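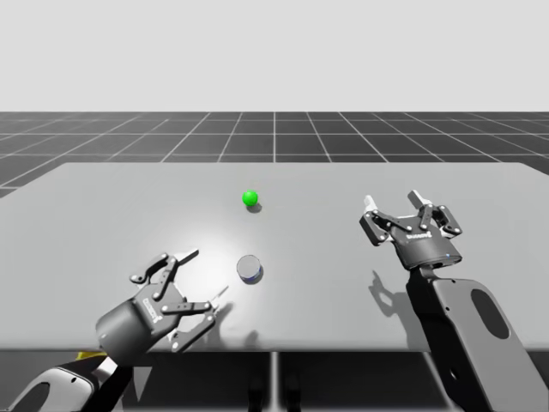
Screen capture from the Sitau simulator: Ming-te Hsueh, Gurnell

Gurnell Two-Arm Teaching Project
Second progress report to the Lellska Fund
Period ending February

Where we are

The grant pays us to find out how many times a person has to show a robot a simple two-handed job before the robot can do it alone. The first report said we would have a number by now. We have several, and they don't agree with each other, so most of this report is about why.

All the work in this period was done in simulation. The proposal said we would stay in simulation until the remote control setup stopped embarrassing us, and we have kept to that with very little effort. The simulated arms cost nothing to crash. Indrek Raudsepp, who did most of the driving, would like it noted that he has saved the fund a great deal of money on this basis.

What we were showing it

The teaching table has two arms with two-finger grippers, a green ball, and, for the harder task, a short gray cylinder. The easy task is to pick up the ball with the left gripper and hold it still above the table. The harder one is to set the ball on top of the cylinder and let go of it without either of them leaving. A child of three can do both. We chose them because a child of three can do both, which looked like a sensible argument in the proposal and has been quoted back to us since.

The person doing the showing sits at a desk with a hand controller in each hand and watches the table on a screen. Move the left hand and the left arm follows. Squeeze the trigger and the gripper closes. Everything is logged: where both arms went, how far open the grippers were, and what the operator could see at the time. One run from start to finish is one demonstration, and the robot learns from a pile of them.

How the pile is doing

We recorded 132 demonstrations in this period that we are willing to train on. The number we recorded and are not willing to train on is larger. The rejects fall mostly into two groups. In the first, the ball rolls. A sphere on a flat table is a demanding colleague, and if one finger arrives before the other it simply leaves. In the second, the task succeeds but the operator gets there by way of so much dithering that a robot copying him would learn to dither.

The second group caused the only real argument of the period. Ming-te's view was that hesitation is information and the robot should see it. Indrek's view was that he had been looking for the edge of the ball with one eye shut and nobody should have to see it. We trained the easy task both ways. The set with the hesitant runs left in produced a robot that approached the ball, stopped, backed off, approached again, and eventually ran out of time. It was a fair portrait. We now throw those runs out, and Ming-te has been gracious about it.

Depth is the problem

Nearly all of the trouble, ours and the robot's, comes down to judging distance on a flat screen. The operator can tell left from right perfectly well. Near from far is guesswork, and on a plain gray table there is not much to guess from. What operators end up using is the shadows. Once you learn to watch the gripper's shadow close in on the ball's shadow, you can tell fairly well how high you are. We found this out by asking Indrek why he had suddenly improved, and he said he had stopped looking at the gripper.

We spent the next week making this official. New operators now get 10 practice runs that are not recorded, with instructions to watch the shadows first and the fingers second. We also tried a second view from the side, in a small window in the corner of the screen. Operators said it was very helpful. The logs show they did no better with it than without it. We have left it on, as it seems to cheer people up. 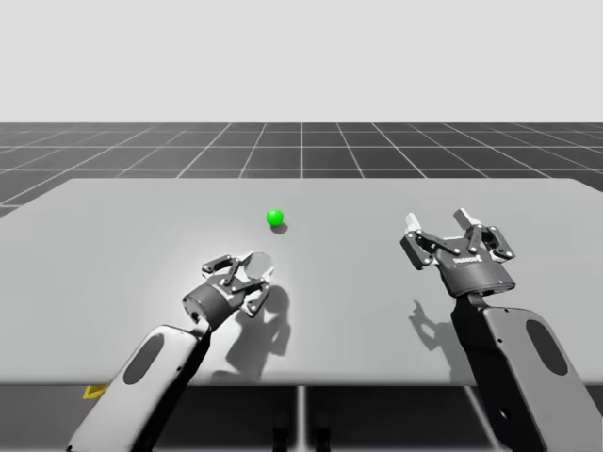 The approach with the left arm has settled into something we can teach. Come in low from the front corner, stop just short with the fingers open, check the height, then go forward and close in one movement. It's the stop that matters. Operators who skip it tend to nudge the ball and then chase it toward the far side of the table, and a chase is hard to end with dignity using a controller. With the stop written into the instructions, a new operator gets a usable run on most tries by the end of a first session.

The idle arm

In the easy task the right arm has nothing to do. We assumed this meant it would do nothing. People, however, do not hold a hand still when the other one is busy. They brace it, they let it sink, they scratch. Every bit of this goes into the log, and the robot, which has no opinion on which arm matters, learns it along with everything else. Our first trained model for the easy task picked up the ball reasonably well while slowly waving with its other hand.

We looked at freezing the right arm in software when it isn't needed. That works for the easy task and is useless for the harder one, where we would like the right arm to help steady the cylinder. For now the operator holds down a button to park an arm and lets go of it to bring the arm back. The button took an afternoon to add and has done more for the quality of our data than anything else in this report, including the parts we wrote a plan for.

Results so far

Easy task: the model trained on the cleaned-up demonstrations now picks up the ball and holds it in most trials when the ball starts near the middle of the table. When we start the ball farther back it still reaches for the middle, with great confidence. Our demonstrations had the ball in much the same spot most of the time, so this is our fault. We have begun moving it between runs.

Harder task: not there. The model gets the ball over the cylinder about 5 times in every batch of trials we run, and lets go too early in nearly all of them. We suspect the demonstrations, in which the operators release at slightly different heights depending on how brave they are feeling. Indrek is re-recording these with a fixed release height. He has asked for a better chair.

Money and time

Spending is under plan, mainly on account of not having bought anything to crash. The line for a second set of controllers has been used, after the trigger on the first left-hand one wore out. We would ask the fund to let us move what is left in the travel line into operator hours. The bottleneck is people sitting down and showing the robot things, and a good run needs a rested operator. After an hour or so the rejects climb steeply, and we now cap sessions there.

We are six weeks behind on the harder task and on time for everything else, if you accept that "everything else" is mostly the easy task.

Next period

We will record the easy task again with the ball started all over the table, including the places operators dislike. We will finish the fixed-height recordings and retrain. Ming-te will run the comparison we promised at the outset, training on smaller and smaller shares of the pile until the robot stops coping, and that should finally give you the single number you asked for. We would like to do that on the harder task too, and will say in the next report whether we could.

The recordings and the operator instructions are in the shared project folder. The waving model is in there as well, under its own name. Several visitors have asked to see it, and it remains the most popular thing we have made with your money.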